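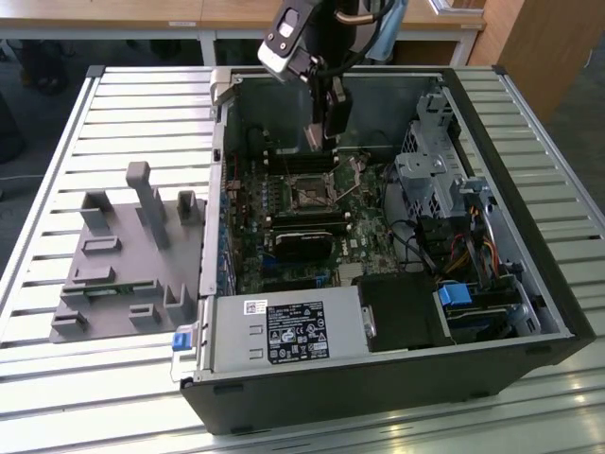 An open tower on the slatted table, gripper over the motherboard.

Budgeting for a bench arm

If you're thinking of buying a small robot arm for taking old computers apart, please don't spend it all on the arm! I did my first plan that way, with $3,000 at the top of the page and one line under it, and Halina very kindly handed it back to me.

Set aside $1,000 for everything else – the gripper fingers, a fixture plate to hold small boards, spare cables, and a table that won't wobble. Ours at Studham has slats, which are handy for clamps, though screws do love to drop through them (put a tray underneath).

Measure your biggest case lying on its side before you order, and add the height of the gripper plus its sensor. Reach on paper always sounds generous.

Ask the seller what spare fingers cost and how long they take to ship. We keep 3 sets in the drawer.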